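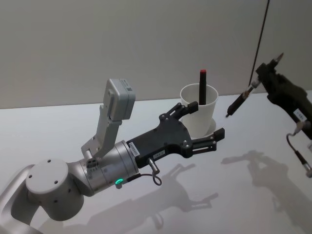 **Resasska publishes first results from Mekach household chore trial**

17 April 2025

Resasska has released the first results from Mekach, its test programme for robot arms doing small jobs in homes and shops. The report covers 258 attempts at table-top chores, all made at the company's Nidham workshop. Its main finding is that current arms can do single steps well enough to be useful, but cannot yet be left alone with a whole job.

Tasks were drawn from ordinary clearing up: moving a paper cup, taking a pen out of it, straightening a saucer, putting small tools back where they belong. Each task was set up afresh before every attempt, with objects shifted slightly so that the arms could not repeat a stored path. An attempt counted as a success only if it finished within 10 minutes without a person stepping in.

**Findings**

- Picking up a rigid object with clear space on all sides was the most reliable step.
- Paper cups gave mixed results. Too much grip crushed the wall and too little let the cup turn. Holding near the base helped when the cup was top-heavy.
- Work needing 2 arms at once was slower than the same work done by one arm in stages. Most of the extra time went on keeping the arms clear of each other.
- Thin, dark objects were often placed wrongly by the vision software, particularly where they overlapped something else.
- Recovery remains weak. After a dropped item, the arms usually had to be reset by hand.

A person clearing the same table takes well under a minute. The arms took roughly 6 times as long on their better attempts. Resasska does not regard this as a barrier for overnight restocking or back-room sorting, where speed matters less, but does regard it as one for kitchens and shop counters during opening hours.

**Software**

Planning and grip control were handled by Ilie, Resasska's own control package. The version used in the trial chooses a grip from the outline of the object and adjusts it once contact is made. An update due in August will add a check for slipping during the lift. Tasks involving liquids, cloth and glass were left out of this round and will not be added until that update has been tested.

**Availability**

The full report, with task sheets and the log of failed attempts, can be requested from the Resasska press office. Ilie is not on general sale. Shops and care providers wishing to suggest chores for the next round may write to the Mekach team at the Nidham workshop.

**Ends**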